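4. Working rules for the simulated cell

4.1 Why we wrote the rules down

When we began this work we had no written practice at all. Each of us set up the cell in the way that suited the day, and it was only when Imani Pennington tried to repeat a batch of runs in March that we found how much had drifted. Of the 900 runs then in the archive, 33 could not be repeated, for the simple and rather embarrassing reason that their starting settings had never been saved. We have kept those 33 out of every result in this paper, and a further run was set aside for a damaged log, leaving 866 in which we feel we can place our trust.

The rules that follow grew out of that spring clean. There are 11 of them in the full list we keep at Skedidard, and we discuss only those that other groups have asked us about. They are written for a cell with a large arm on a pedestal beside a table, and a low pegged tray as the target, but most of them would carry over quite happily to other layouts.

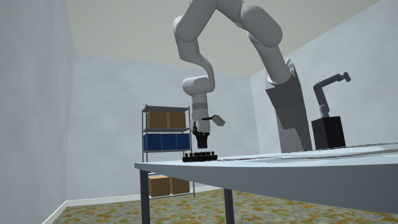
We settled early on that a simulated cell should be treated with the same manners as a real one. It is very tempting to let an arm pass through a table edge when there is no paint to scratch (we have all done it), yet a habit formed in simulation has a way of following people out on to the shop floor. Contact checking therefore stays switched on for the arm, the gripper, the table and the tray, even in the quickest of trial runs.

4.2 Keeping the surroundings the same

The second group of rules has to do with everything that the arm isn't meant to touch. Retno Ong argued, and in the end persuaded the rest of us, that shelving, boxes and neighbouring equipment belong to the test just as much as the tray does. They fill the background of the camera views, and a learned controller may well come to lean on them without our knowing. No one may move, hide or recolour a background item in the middle of a batch. If something has to change, the batch is closed and a new one is opened under a new name.
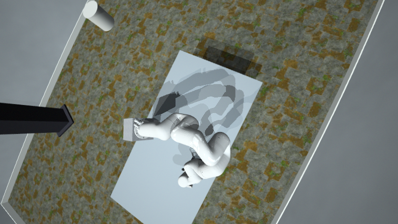 Lighting comes under the same rule. Shadows from the arm fall across the tabletop and shift as it bends, and we found it all too easy to soften them for the sake of a prettier view. The lights are now stored with the cell file, and both the overhead and the side views are drawn from that one file – a small discipline, but it has saved us a good many long afternoons of puzzling over two views that didn't quite agree.

4.3 Coming down to the tray

Most of our discussion was about the last part of the descent. We ask that the tool point straight down before it comes near the pegs, that any sideways correction be made while there is still clear space beneath the fingertips, and that the opening of the gripper be written to the log at the start of the descent and again at the end. A run which needs a correction after first contact is kept and marked, and never quietly thrown away.
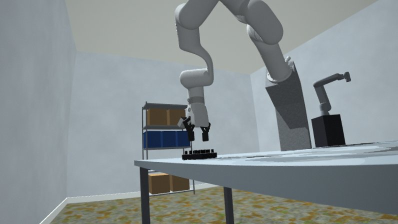 Figure 4. The simulated cell used throughout this section, with the gripper open over the tray.

4.4 Stopping, and saying why

Every run ends with a stop code and one plain sentence written by the person who was watching. We borrowed the sentence from the paper run book at Boltton, where Imani worked before joining us, and we have grown very fond of it. The code tells us which limit was met, while the sentence often tells us something that we hadn't thought to measure.
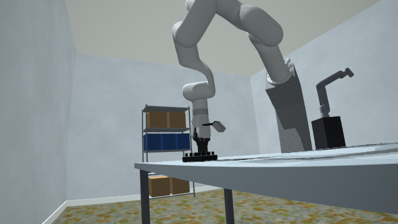 A second person reads the sentence before the run goes into the archive, and may send it back if it can't be understood without the video. We were a little worried that this would slow everyone down. In practice the reading is done over tea, several runs at a time, and the notes have become a good deal clearer as a result. Newcomers are asked to read a full batch of old notes before writing their own, starting with the marked runs, and to bring any code they can't make sense of to whoever is looking after the list that month.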